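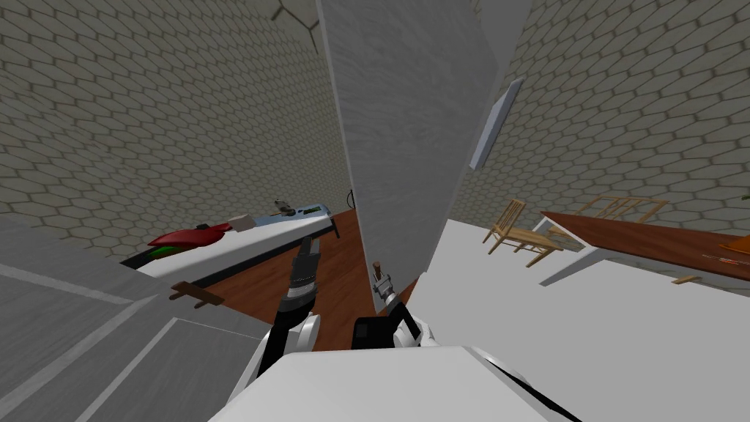
Hatholm study to look at self-belief and everyday habits

Apr 2, 2025

A psychology study into how people's belief in their own abilities affects their daily habits is looking for adults to take part in Hatholm and Vudside.

The Strazds Centre wants to sign up 30 people who have tried to change a habit in the past year and given up. Each will meet a trained coach once a fortnight and keep a short diary between sessions. Half of the group will also watch recorded talks by people who have made a similar change.

Ojārs Rimkutė, who leads the study, said earlier work had mostly relied on students.

"We want people with jobs, children and not much spare time," he said. "A student who is paid in course credits will fill in any form you put in front of them."

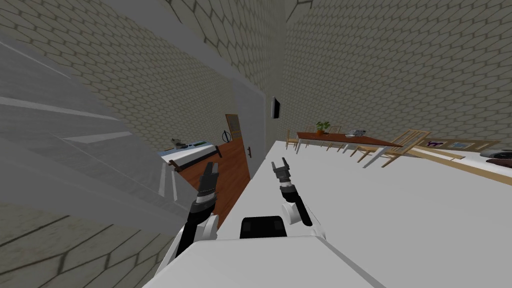
A computer-rendered view of a room with tiled walls and two black grippers.

Sessions last about 20 minutes and can be held by phone. The study is paid for by a grant from the Fara Fund, and those who finish it will have their travel costs paid back.

Anyone aged 23 or over can apply through the centre's front desk in Hatholm. People already seeing a therapist should speak to them before signing up. The first sessions are due to start in July.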